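The Spare Room Bed, Before Tidying

Gladys Kimaro gave me this bed for a weekend and I have been fond of it ever since.

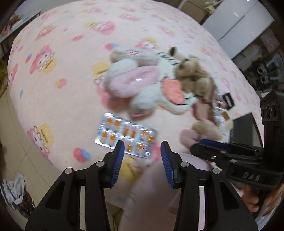
The sheet came with the room, and so did the company. I slept in 22 hotels last year and not one of them had a teddy bear that shaggy.

The white plush is the senior resident - coral-pink ear, keyring charm, very much lying down on the job. The pink-and-tan one keeps close by.

Orange-and-white capsules, still in their blister pack. These go back in the bathroom cabinet first. The toys can wait until February.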